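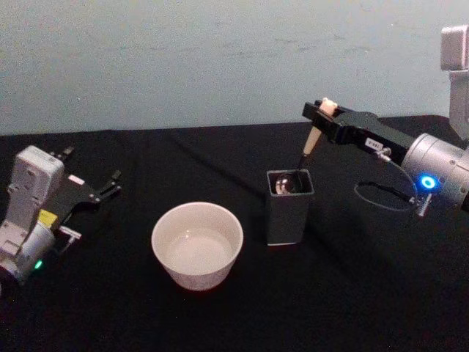
디스플레이용 무대의상 스티머 '피스티어(Pistier)' 사용 평가

평가 개요

본 평가는 공연 의상 담당자와 스타일리스트를 대상으로, 덴다리(Dendari)사가 공급하는 휴대형 의류 스티머 피스티어의 현장 적합성을 검토한 결과이다. 9월 한 달간 의상실과 무대 뒤 대기 공간에서 제품을 사용하였으며, 평가는 의상 감독 에카에테 아데비시와 재단 담당 우체나 아키놀라가 맡았다. 제품은 일반 판매 경로로 구입하였고, 공급사로부터 별도의 지원을 받지 않았다.

사용 환경

공연 의상은 일반 의류와 관리 조건이 다르다. 시폰 패널을 덧댄 긴 재킷, 비즈가 촘촘히 달린 보디수트, 여러 겹의 튤 스커트가 한 행거에 함께 걸리는 경우가 많으며, 출연자가 의상을 갈아입는 동안 담당자에게 주어지는 시간은 매우 짧다. 특히 흰색 의상은 조명 아래에서 작은 주름과 물 자국까지 드러나므로, 스티머의 분사 안정성이 무엇보다 중요하다.

이번 평가에서는 폴리에스터 시폰, 실크 새틴, 면 트윌, 울 혼방의 네 가지 소재를 사용하였다. 모든 소재는 접은 상태로 의상 가방에 하룻밤 보관한 뒤 꺼내어 처리하였다.

주름 제거 성능

시폰과 폴리에스터 계열에서는 만족스러운 결과를 얻었다. 원단에서 손가락 두 마디 정도 떨어진 거리에서 위에서 아래로 한 차례 분사하면 접힌 자국이 대부분 사라졌다. 인셋 부분의 봉제선이 우는 현상도 관찰되지 않았다.

면 트윌 바지의 앞주름을 다시 세우는 작업에는 한계가 있었다. 증기만으로는 선이 충분히 잡히지 않아 결국 다리미를 병용하여야 했다. 울 혼방 재킷의 경우 어깨와 등판은 무난하게 정리되었으나, 심지가 들어간 라펠은 두 차례 이상 처리한 뒤에도 끝부분이 약간 들떠 있었다.

실크 새틴에 대해서는 주의가 필요하다. 예열이 끝나기 전에 분사 버튼을 누르면 노즐에서 물방울이 떨어진다. 우체나 아키놀라는 평가 기록에 "표시등이 바뀐 뒤에도 행주에 먼저 한 번 분사하고 의상으로 옮기는 편이 안전하다"고 적었다. 본 평가에서도 이 절차를 지킨 이후에는 물 자국이 발생하지 않았다.

조작성과 휴대성

본체 무게는 물을 제외하고 800g이다. 짧은 작업에는 부담이 없으나, 군무 의상처럼 수량이 많은 경우 손목의 피로가 뚜렷하다. 이번 평가 기간 중 가장 큰 작업은 무용단 의상 23벌을 연속으로 처리한 것으로, 후반에는 두 사람이 교대하여 진행하였다.

물통 용량은 500ml이며, 투명 창을 통해 잔량을 확인할 수 있다. 다만 창이 손잡이 안쪽에 위치하여 사용 중에는 손에 가려진다. 전원선은 2m로, 콘센트가 벽면 한쪽에 몰려 있는 대기실에서는 연장선이 필요하였다. 접이식 손잡이의 고정 장치는 견고하며 평가 기간 내내 유격이 생기지 않았다.

소음은 대기실에서 대화를 방해하지 않는 수준이다. 그러나 조용한 장면이 진행되는 동안 무대 바로 옆에서 사용하기에는 적합하지 않다.

비교 제품

의상실에서 기존에 사용하던 아기레(Aguirre) 스탠드형 스티머와 비교하면, 피스티어는 분사량이 적고 연속 사용 시간도 짧다. 반면 예열이 빠르고 좁은 통로로 옮기기가 쉬워, 출연 직전의 보정 작업에는 피스티어가 더 유용하였다. 두 제품을 모두 갖춘 의상실이라면 사전 준비에는 스탠드형을, 무대 뒤 작업에는 피스티어를 배정할 것을 권한다.

유지 관리

사용 후에는 물통을 비우고 뚜껑을 열어 말려야 한다. 설명서의 세척 항목은 한 단락에 그치며 석회 제거 주기가 명시되어 있지 않다. 해당 내용의 보완을 공급사에 요청하였으나 본 문서 작성 시점까지 회신을 받지 못하였다. 부속 브러시는 비즈 장식에 걸릴 우려가 있으므로 장식 의상에는 분리한 상태로 사용하여야 한다.

평가 의견

시폰, 튤 등 얇은 합성 소재를 주로 다루는 의상팀에 구매를 권장한다. 정장류의 비중이 높은 제작 현장에서는 보조 장비로 한정하는 것이 타당하다. 실크 의상에 사용할 때에는 안감이나 시접 안쪽에서 반드시 사전 시험을 거쳐야 한다.

작성: 에카에테 아데비시
검토: 아미누 오비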